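So the table is finally mine! I've wanted a pale one ever since we moved to Noltdale, and in November a listing popped up for 244 dollars, pick up only, third floor, no elevator. My knees are still mad at me.

I was this close to ordering a Brarna one (I had it in my cart for weeks, my husband kept asking), but then I went and saw this top in person and that was that. It's the grain. I drink my coffee and just follow the lines with my finger like a little kid. Baltasar Lozano, who had it before us, told me he only ever used a damp cloth and a bit of Danko soap on it, so I'm doing the same and hoping for the best.

Still need chairs. The old ones are way too orange next to it, and yes, I tried a tablecloth, and it lasted one dinner before I missed my swirls!
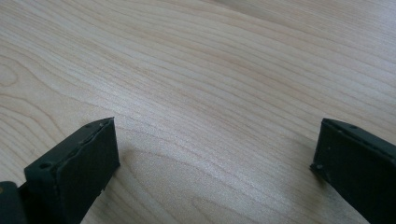
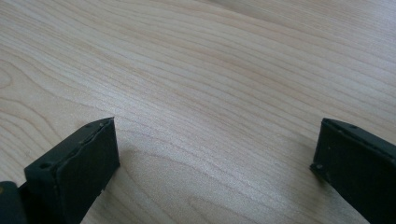 Last modified: November, 3:20 pm

Those oval loops over on the left are my favorite part, so that's where my mug is NOT going. If you have chair ideas, leave them in the comments, I'm reading every one.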